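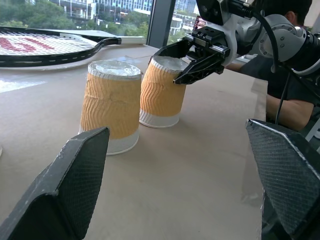
I'm a chronic hoarder of paper cups, especially the ones with the corrugated sleeves, and my craft table shows it. A few things I've picked up along the way:

Park them upside down. They sit steadier on the wide end, and dust stays out of the inside (mine live like that for weeks!).

Cover the table in brown paper first. I don't bother smoothing out every wrinkle – it's there to catch glue and paint, and then I flip it over and use the other side.

Keep the sleeves, even the crumpled ones. Slit one along the seam and it makes a lovely ridged stamp for the kids' wrapping paper in December. Grey or navy paint shows up best on brown.

Got a tall stack? Mine hit 50 before I gave in and found a box. Lay it on its side in the cupboard and the cups slide out without a fight.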